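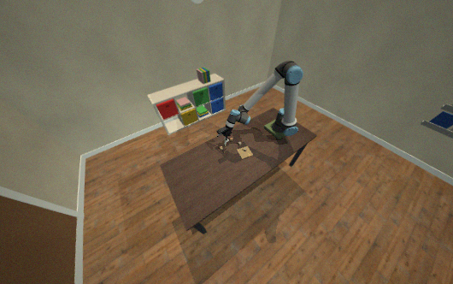

Home Archive Bread Complaints

The sourdough starter went to Claddale with me this December, because I am now a person who packs a lunch for flour. It's 44 miles and it rode in the cup holder. I fed it at 5 a.m. in a gas station lot, whispering.
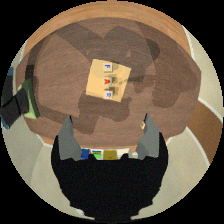

My sister offered to keep it in her fridge. I said no - her fridge smells of onions, and so would the loaf. We ate store bread all weekend.

Back home it rose over the rim and into the silverware drawer. I have scraped two forks so far and given up on the whisk.

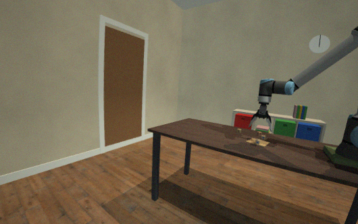
Next time it stays behind with a long feed and a cold shelf.

2 comments

tandeo: Mine lived through a month of neglect. Stop fussing.

uvevine: Soak the whisk in cold water, never hot.

Contact | © Bread Complaints | Back to top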